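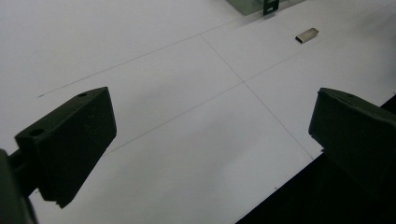

Zircombe ハンドキット 評価用収録データ README

印刷する | メールで送る

最終更新 11/3/24
作成 Gergely Barta(評価担当)
確認 Ildikó Pálfi、Norbert Bognár

概要

Tarkstead 社の手持ちグリッパー「Zircombe ハンドキット」を評価したときの収録データと、その使い方のメモです。キットは本体(二本指、カメラ付き)、収録ソフト、収録データを学習用に整形する有償サービスの組み合わせで売られています。評価は購入前提で始めたものの、この README を書いている時点で購入は決まっていません。迷っている理由は下に書いた通りです。

作業の対象は小さな金属部品です。白い天板の上に部品を置き、人がグリッパーを手に持って近づき、挟み、仕切り付きの小物ケースに移します。販売資料には「ロボットなしでロボットのデータが集まる」とあります。集まるのは確かですが、それがロボットで使えるデータかどうかは別の問いで、資料はそこをほとんど書いていません。

収録は44本、そのうち使えると判断したのは40本です。除外した4本もフォルダ rejected に残してあります。Tarkstead の担当者は「除外分は整形サービス側で復元できる」と言いましたが、復元の手順は最後まで見せてもらえませんでした。

フォルダ構成

raw/ 本体から取り出したままの映像と姿勢ログ
aligned/ 映像と姿勢の時刻を合わせたもの
rejected/ 除外した収録。理由は各フォルダの memo.txt
vendor/ Tarkstead の整形サービスから返ってきた版
notes/ 作業者の手書きメモを打ち直したもの

vendor と aligned は同じ収録を元にしていますが、中身は一致しません。vendor 側では動作の始まりと終わりが切り詰められています。どの基準で切ったかを問い合わせたところ、「最適化済み」という返事が来ました。基準の説明にはなっていないので、学習に使うなら aligned を勧めます。

収録の手順

作業者は Edit Veres と Norbert Bognár です。どちらも手持ち式の道具は初めてで、練習は当日の午前だけでした。

1. 天板に部品をひとつ置く。位置は毎回変える。
2. 指を開いた状態で手前に構え、録画を始める。
3. 部品に近づき、挟んで持ち上げる。
4. ケースの仕切りの中に下ろし、指を開く。
5. 元の構えに戻して録画を止める。

手順2の構えは人によって高さが違います。Edit は低く、Norbert は高めで、天板の見え方が変わります。統一することも考えましたが、キットの説明書が「自然な持ち方で」と指示しているので、そのまま従いました。ばらつきが学習に効くのか害になるのかは、このデータだけでは言えません。

映像の見え方について

カメラは指の後ろから前方を見ているので、開いた指が画面の左右に入ります。この配置自体は悪くありません。指と部品の位置関係が同じ画面で読めるので、後から注釈を付ける作業はかなり楽でした。

気になったのは色と明るさです。指が暗い色で、天板が白い。露出は天板に引っ張られ、指の内側の面は黒くつぶれがちになります。挟む瞬間に知りたいのはその内側の面なのに、です。露出を手動で固定する項目は設定画面にありますが、録画を始めると自動に戻ることがありました。再現条件は突き止められていません。
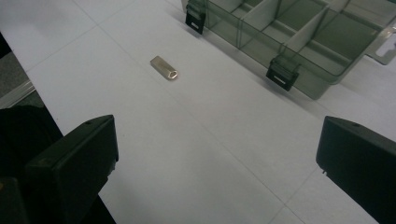 光る面を持つ部品も厄介です。少し角度が変わるだけで上面の明るさが変わり、付属ソフトの自動検出は同じ部品を別の物として数え直します。販売資料の例はどれもつやのない樹脂ブロックで、うちの現場で扱う物とはだいぶ違います。検出結果は参考程度にとどめ、位置の注釈は人の手で付け直しました。自動検出の出力が見たい人は vendor の中を見てください。期待しないほうがいいです。

天板の細い線は、目印として使うつもりなら注意が要ります。付属ソフトには平面推定の機能があり、線が多いと精度が上がると説明されています。有効にした場合と無効にした場合を見比べましたが、姿勢ログの差は目で追えるほどではありませんでした。設定は無効のままにしてあります。

姿勢ログの品質

姿勢は映像と内蔵センサーから推定されたものです。外部の計測装置とは比べていません。したがって、このカードに絶対精度の数値は載せません。販売資料には数値がありますが、測定条件が書かれていないので転記しませんでした。

除外した収録の内訳は、姿勢の飛びが大半です。手首を急に返したところで位置が跳び、その後ずれたまま戻りません。Norbert の持ち方で出やすかったものの、持ち方のせいだと決めるには材料が足りません。Tarkstead からの回答は「ゆっくり動かしてください」でした。ゆっくりした動きしか集められない道具なら、そう書いて売ってほしいところです。

指の開き具合は別の列に記録されています。値の単位が説明書とログのヘッダーで食い違っているので、使う前に自分で確かめてください。aligned では全開を基準に揃え直しました。

整形サービスの評価

Jallorcombe プランという名前で売られている月額サービスです。映像と姿勢を送ると、切り出し、検出、形式変換をして返してくれます。Etelka Orbán が費用を見積もりましたが、金額は契約上ここには書けません。

形式変換はよくできています。ファイル名の付け方が一貫していて、手元の読み込みスクリプトがほぼそのまま動きました。ここは素直に褒めておきます。

切り出しと検出は上に書いた通りで、こちらで直した時間を考えると、外に頼んだ意味が薄れます。最小契約の期間も長い。試用の返却期限を5月まで延ばす案を出してもらったものの、延長中の収録データの扱いについて条項が曖昧だったので、返事を保留しています。

Vincze との比較

比較対象として、以前から使っている Vincze の手持ち具を手元に置いていました。古く、重く、ソフトも見劣りします。ただ、姿勢の飛びは同じ作業者が同じ部品を扱ったときには起きませんでした。収録の本数が揃っていないので、優劣を断定する材料にはしないでください。Vincze 側のデータはこのフォルダに含めていません。

持ちやすさは Zircombe が上です。Edit は午後も続けられると言い、Vincze では途中で休みを入れていました。指の交換も簡単で、上面の小さな穴がねじ穴かどうかを説明書で確かめようとしましたが、図が省かれていて分かりませんでした。予備の指の価格表も届いていません。

向いている使い方

小物をつまんで移す動作の、見た目に基づく模倣学習の下調べ。注釈ツールの試験。手持ち収録の手順を社内で検討するときのたたき台。

向いていない使い方

挟む力の推定には使えません。力の記録がありません。位置決め精度の評価にも使わないでください。作業者が少なく、場所もひとつだけなので、「どの環境でも動く」という主張の裏付けにもなりません。販売資料にはその種の文言が何度か出てきますが、このデータはそれを支えません。

既知の問題

・音声トラックが残っている収録があります。会話が入っているので、社外に出すときは必ず消してください。
・同じ収録の中で時刻が後戻りする行があります。aligned では取り除きました。
・部品の種類名は作業者が現場で呼んでいた名前のままです。図面番号との対応表は Ildikó が作成中です。
・rejected の memo.txt に、片方だけ英語で書かれたものが混ざっています。

利用条件

社内利用に限ります。vendor フォルダの中身は Tarkstead の利用規約の対象で、モデルの学習に使ってよいかどうかは規約の文面から読み取れません。確認が取れるまで学習には使わないでください。それ以外のフォルダは、評価担当に一言伝えてもらえれば自由に使って構いません。

変更の履歴

・除外の理由を memo.txt に分けた。
・指の開き具合の基準を aligned に追記した。
・「収録ソフトは安定している」という一文を削除した。書いた翌日に二度落ちたため。

問い合わせは Gergely Barta まで。Tarkstead への質問もこちらでまとめて送ります。個別に送ると、同じ定型文が人数分返ってきます。

印刷する | メールで送る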